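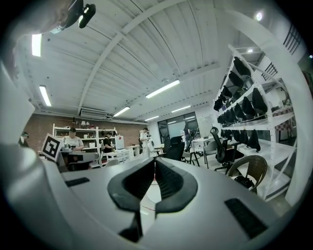

I finished the second season of Atallah last night and I have been thinking about Majdi Hakim, who plays the older brother. A lot of people are going to call this his breakout. I first saw him in a play in a room above a bank, and he was already doing most of what he does in this show.

For anyone who hasn't watched it, Atallah is the family drama on Veson about two brothers who inherit their father's trucking company and the debts that come with it. The first season had 7 episodes and Hakim was in four of them, mostly sitting in offices and signing things. The writers must have noticed what they had. In season two he's in every episode and the younger brother's story has been pushed to the side, which I have mixed feelings about.

The play was called Endari. It ran for 24 nights in September, years ago now, and I went twice. He played a man who comes home after his mother's funeral and won't take his coat off. That was most of the plot. The other actors talked and he stood near the door. The second time I went there were maybe a dozen of us in the seats, and I remember hearing the radiator the whole way through.

After that he turned up in small parts. He was the pharmacist in a crime series I never finished, a customs officer in a movie whose title I would have to look up, and the voice of a bus driver in a cartoon my niece liked. He has said in interviews that he took whatever paid and was glad to have it. I believe him. He also said he nearly quit to work for his cousin, who installs kitchens.

Then came Dotier, the first movie where his name was on the poster, in small letters under two bigger ones. I didn't think much of Dotier. It's too long, the music tells you how to feel in every scene, and the ending was clearly shot twice. But there is a stretch in the middle where Hakim's character has to tell his neighbor that her car has been towed, and he keeps putting it off by asking about her garden. I've rewatched that part more than once. The scene has very little to do with the rest of the movie.

Back to Atallah. The best episode of the new season is the fifth one, with the auction. The company has to sell off half its trucks and the older brother insists on being there for all of it. He knows the plate numbers. When a truck he used to drive comes up, the bidding opens at 3000 and then just stops, and he has to stand there while the auctioneer asks again. 3000, anyone over 3000. Hakim doesn't do anything big with it. He looks at his shoes and then at the auctioneer, and then he nods as if he had been asked a question.

I was less happy with the sixth episode. There's a long flashback to the brothers as kids and the child actors are fine, but it explains things I had already worked out, and it explains them in order. I would have cut the whole thing and spent the time on the sister. She gets two good scenes at the start of the season and then goes off to a conference and doesn't come back until the finale. My wife thinks they are saving her for season three. I think they ran out of room.

The sound mix is also a problem, at least on our TV. The dialogue is very low and then a truck starts up and I'm reaching for the remote. I watched the last two with subtitles on, and the subtitles had their own mistakes. "Axle" was spelled two different ways in the same scene.

A few people wrote to me after my post on the first season to say the show is slow. It is slow. If you want something to happen every ten minutes, this won't be for you, and season two doesn't change that. I usually watch one episode after dinner and stop there. I tried two in a row once and dozed off during the second, and had to go back and find my place.

Veson hasn't said yet whether there will be another season. The finale leaves a few things open — the loan, the house, whatever was in the letter — but it could also stand as the end. I'd like one more, mainly for the sister.

Endari was never filmed as far as I know. If anyone reading this has a program from it, I would like a scan of the cast page. Mine got thrown out in a move and I can't remember who played the aunt. She was very good too.

Next up I'm planning to get through the rest of that crime series, pharmacist and all. I stopped halfway through the second season and I've forgotten who the detective was married to, so I may have to start over.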